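Tollelis ships Prellen 2, grasp planning for cluttered bins

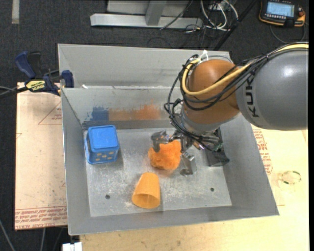
What's new

8th April - Tollelis today released Prellen 2, its grasp planner for mixed parts. Soft, fuzzy, hollow, boxy, all in one bin. No CAD models needed. Replans if the gripper gets too close to a side wall.

Tested over 3,000 picks on a KUKA arm. Median plan time down to 7 ms.

"Cups on their side used to kill us," said Noura Awad, planning lead. "Much beter now."

Free upgrade for current users. Linux only untill June.

Press contact: Cormac Horgan, Tollelis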